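Savvas Gavalas has tested two grippers this summer and doesn't much like either. The Fledis costs 900 dollars, the Mekano 3000, and both brochures promise "household ready" hands.

"Ready for which household?" he asks. His own test is dull on purpose. Sliding doors, drawers, the things people touch every day. A finger pull is where he starts, and where he thinks most sales videos stop.

"It's a shallow oval with a shiny inside. The wrist camera gets glare, the fingers are fat, and you have very little room to be wrong."

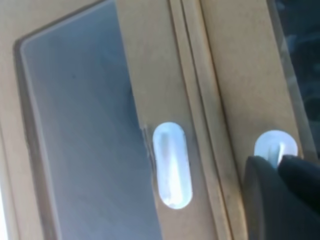
Fingertips at the second pull, from the wrist camera.

He planned 600 tries per gripper and has no patience for firms that publish 5. He won't name a winner before the runs are done — and maybe not then. Drawers bother him more than doors. A light cardboard unit can shift when you tug it, he says, and then you've measured the unit. Cables are the other complaint.

"People compare fingers all day. Then a cable catches and the whole afternoon's numbers are junk."
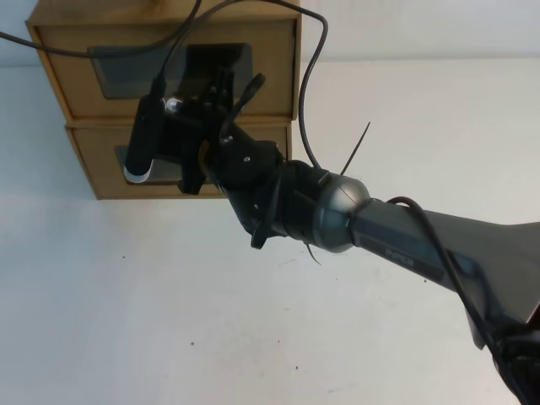
Mladenović, reached by phone on Thursday, thinks he is too hard on the cheaper hand and says softer fingertips would close most of the gap. Gavalas has heard that one before.

"Fine. Send me the fingertips."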